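Jisholm Nursery – kitchen and dining room safety check
Checked by: Leonie Nägeli
Date: Thursday, December 1, 2022
Previous check: Edileuza Fagundes

Marks are OK, FIX or DOUBT. DOUBT means somebody told me it was fine and I have not seen enough to agree.

1. Fire door, kitchen to corridor
FIX. Closes on its own from fully open, sticks when let go from halfway. The last sheet says "closes well". I tried it 3 times with the same result.

2. Fire blanket and extinguisher
OK. Both on their hooks, tag in date, pin in place. The sign above them has slipped behind the noticeboard, so move the noticeboard.

3. Hot water at the children's basins
DOUBT. The Insaurralde mixing valve is supposed to hold the temperature down whatever the boiler does. Fine on the left basin. The right one took a long time to settle and I don't like it. The fitter's note says "within normal range" and gives no reading. Ask for the reading.

4. Fridge temperature log
DOUBT. Every entry for November is the same figure, in the same pen. Either it is a remarkable fridge or the sheet was filled in at one go. Put a second thermometer on the middle shelf and compare for a week.

5. Floor covering
FIX. Plarwood boards are sold as non-slip. With a little washing-up water on them by the sink they are not, at least not in my shoes. One board end has lifted near the bin and is held down with tape. Tape is not a repair.

6. Tables, tableware and play food
OK, with comments. Wipe tables before and after, including the edge along the wall. Play bread is washed with the toys and kept out of the kitchen cupboards. Any ceramic plate with a chip goes in the bin the same day, however nice it is. 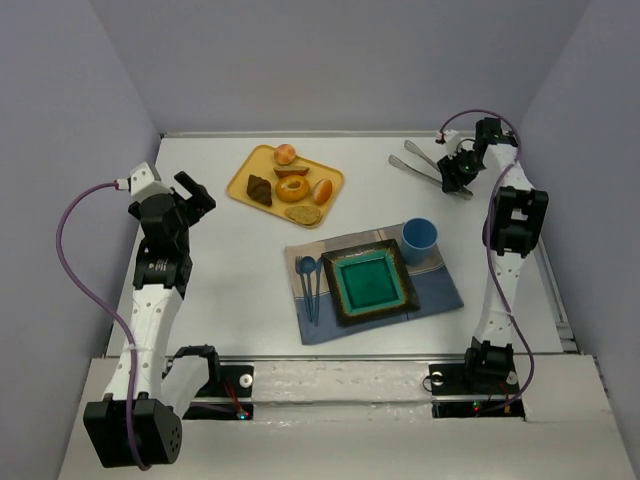
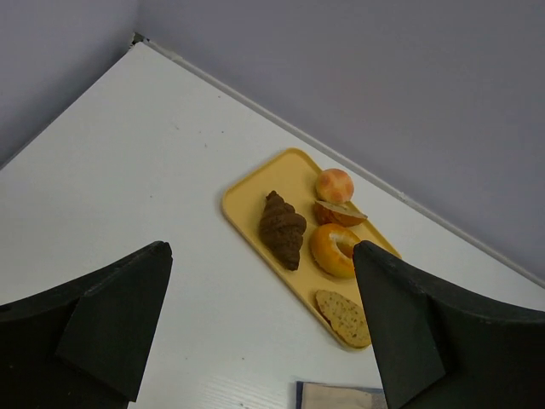
Can the play food go through the dishwasher with the real plates?
Wash it separately by hand in warm soapy water and let it air dry, as some pieces trap water inside and we have no maker's instructions for most of them.

7. High chairs
FIX. Of the Nanon chairs, 2 have straps that pull through the buckle if you lean on them. The catalogue promises the buckle is "child-proof". Take both out of use until new straps come, and label them, as last time they crept back in within days.

8. Cleaning products
OK. Locked, key on the high hook. Somebody has decanted floor cleaner into a bottle with no label. Thrown away. Please don't do it again.

9. First aid box
FIX. Contents list says 78 items. I stopped counting when I reached the empty plaster box. Burn dressings are past their date.

10. Electrical
DOUBT. Toaster and kettle have test stickers, the hand blender has none. I was told it was "done with the others". No sticker, no use.

11. Allergy list
OK. Up to date and on the inside of the cupboard door. The type is too small to read from the worktop – print it larger.

Budget for the above: roughly £200 without the floor. I have left the floor out on purpose, having no faith in the first quote.

Items 1, 7 and 9 before anything else. I will try the door again myself.

L. Nägeli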